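Giving up takeout for November

I didn't plan to write about money on here again, but Parveen Janjua left a comment asking how the no-takeout month went, so okay, let's do it!

The backstory is that I added up my fall spending and found I'd handed over 200 dollars to the noodle place in Ellwood (the one by the Flelis store, if you know it). In a month! Delivery fees included, and those were the part that stung.
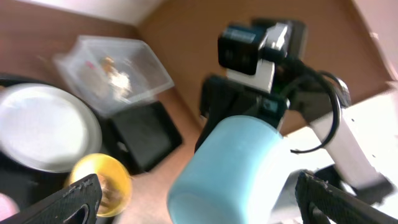 What I did about it

I made 2 rules. Cook at home on weeknights, and delete the apps from my phone. The second one mattered way more than the first. By the time I'd have reinstalled the thing and dug up my password, I could've boiled noodles, so I boiled noodles.
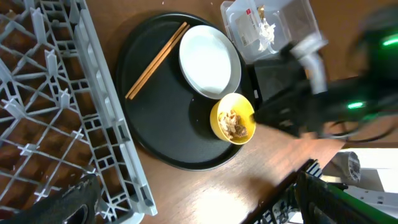
My first week was pretty grim, food-wise. I kept making the same fried rice with too much soy sauce and eating it standing at the counter, which felt like a punishment. So I started setting out a tray with a proper plate, a yellow bowl and chopsticks, even for leftovers, and sitting down with it. Dinner got so much better (same rice, mostly!).

The grand total for November groceries was 109 dollars over my usual, so I still came out ahead. I'm doing it again after the holidays, minus the soy sauce.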